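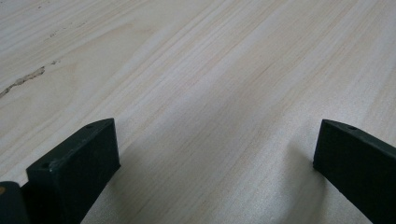 The open two-finger gripper over a pale wooden work surface at Rultden's workshop.

RULTDEN OPENS ITS WORKSHOP FOR A DAY OF HANDHELD GRIPPER DEMONSTRATIONS

Visitors can try the tools, watch a robot arm repeat recorded tasks and ask questions of the people who build them

Rultden will open its workshop to the public in November for a day of demonstrations on how people teach robots to handle everyday objects. Doors open at 10 a.m. and the last demonstration starts at 3:30 p.m. Admission is free, and no technical background is needed.

The open day is the company's second. The first was held for customers and suppliers only. This year the invitation goes to local residents, students, teachers, small manufacturers and anyone else who would like to see the work up close.

The main demonstration covers the handheld gripper, a tool with two fingers and a camera that a person holds and operates by hand. The person picks up an object, moves it and sets it down. The camera records the task from the tool's point of view. Those recordings are then used to train a robot arm fitted with the same type of fingers.

Rultden has used handheld grippers in its own projects since it moved into its current building. Before that, staff guided robot arms with a remote controller. The company still uses remote control for heavier parts, and both methods will be shown on the day so that visitors can compare them.

"Most people have seen a video of a robot folding a towel or loading a tray," the company said in a statement. "Few have seen the many hours of ordinary handling that come before it. We would like people to see that part too, and to have a turn at it themselves."

WHAT VISITORS WILL SEE

The workshop will be divided into three stations. Groups will move from one to the next with a member of staff, and each station takes 25 minutes. Visitors may also stay at one station for as long as they like if there is room.

Station one is the recording table. Staff will work through short tasks with the handheld gripper, including sorting wooden blocks, placing cups on a rack and putting small parts into bins. The camera view will be shown on a screen next to the table. After a short introduction, visitors can take the tool and record a task of their own.

Station two covers review and labeling. Every recording is checked before it is used. Staff will explain what makes a recording usable and what gets it thrown out. Common reasons include a hand blocking the camera, a part dropped outside the view, and a task that was started before the recording was running. Visitors will be shown good and bad recordings side by side and asked to sort them.

Station three is the robot cell. A single arm behind a guard will run tasks learned from earlier recordings. The arm was trained on block sorting and cup placement. Staff will move the objects to new positions between runs. Some runs are expected to fail, and the staff member at the cell will talk through the failures as they happen.

The arm will not be running on recordings made during the open day. Training takes longer than the event allows. Visitors who want to know how their session compared with others can leave an email address at the recording table and will receive a short summary.

THE DAMGAARD FINGERS

The open day will also be the first public showing of Damgaard, Rultden's new finger set. The set was designed to be swapped between the handheld tool and the robot arm with one hex key, so that a worn pair can be replaced during a shift.

Fingers are a small part of the system, but they take most of the wear. They touch the object, the table and, at times, each other. If the fingers on the handheld tool and the fingers on the robot are different in shape, a grasp that works for a person may not work for the arm. Rultden said it spent much of the past year getting the two to match closely and stay matched as they wear.

A bench at the back of the workshop will show earlier versions of the fingers, including several that did not work out. One early set was too flexible and let long parts twist. Another held parts well but left marks on soft wood. Visitors may pick up and handle all of them.

WORK WITH JIMANO

Jimano, a maker of wooden kitchen goods, will join the event as a partner. The two companies have been working together on a project to automate part of Jimano's packing line, where finished boards and utensils are sorted and placed in cartons.

Wood is a difficult material for this kind of work. No two pieces have the same grain, and the color can vary a good deal within a single batch. Knots and dark streaks can be mistaken for an edge or a separate object by a vision system that has not been trained on enough examples. For that reason, the project records a large share of its tasks with wooden goods on wooden surfaces.

"Our packers know at a glance what is grain and what is a crack," Jimano said. "Getting a machine to that point is slow work. We wanted our own packers to be involved in it from the beginning, and they have been."

Packers from Jimano made many of the recordings used for the project after a half day of practice with the tool. Two of them will be at the recording table during the afternoon to show how they handle boards and utensils and to answer questions about the job. Jimano said the project is meant to take over the most repetitive placing work, and that packers will continue to do inspection and mixed orders.

The packing project is still at the trial stage. Neither company has set a date for putting the system on the line.

SCHOOL AND COLLEGE GROUPS

The morning sessions, from 10 a.m. to noon, are set aside for school and college groups. Teachers can request a worksheet in advance that covers basic terms and includes a short sorting exercise for the classroom. Groups larger than 20 will be split between stations.

Students aged 14 and over may use the handheld gripper with a member of staff beside them. Younger children are welcome at the first two stations with an adult and may try a lighter practice tool that has no camera. The robot cell can be viewed from behind the floor line by visitors of any age.

Rultden will also have information on its paid summer placements. Placement students work at the recording table, in the review room and in the machine shop. Applications open in the new year.

REGISTRATION AND ACCESS

Space is limited to 100 visitors at a time. Registration is free and can be completed through the events page on the Rultden website. Walk-in visitors will be admitted when there is room, but those who register will be given a start time and will not have to wait.

The workshop is on the ground floor and has step-free access from the parking lot. The recording table can be lowered for visitors who use a wheelchair or prefer to work seated. The robot cell makes some noise when it is running, and ear protection will be available at the door. Visitors who would like a quieter visit are advised to book the 2:30 p.m. start.

Closed-toe shoes are required in the workshop. Long hair should be tied back at the recording table and loose scarves or lanyards should be removed. Bags can be left at the front desk. Personal photography is allowed at all three stations, except in the part of the review room where customer recordings are stored.

Coffee, tea and cold drinks will be served in the front office throughout the day. Parking is free, with overflow parking on the gravel lot behind the building. The Turura bus stop is a five-minute walk from the main entrance.

MEDIA

Reporters and photographers are invited to a short session at 9 a.m., before the doors open. It will include a full run of the robot cell and time at the recording table. Staff from both Rultden and Jimano will be available for interviews. Media should request a place through the press page on the Rultden website and note any equipment that needs power.

ABOUT RULTDEN

Rultden designs and builds grippers, handheld recording tools and small robot cells for manufacturers and packing operations. The company carries out design, machining and assembly in one building and offers training for customers who want to make their own recordings.

ABOUT JIMANO

Jimano makes cutting boards, spoons and other wooden kitchen goods for retail and restaurant customers.

Press inquiries: Rultden Communications Office, through the press page on the company website.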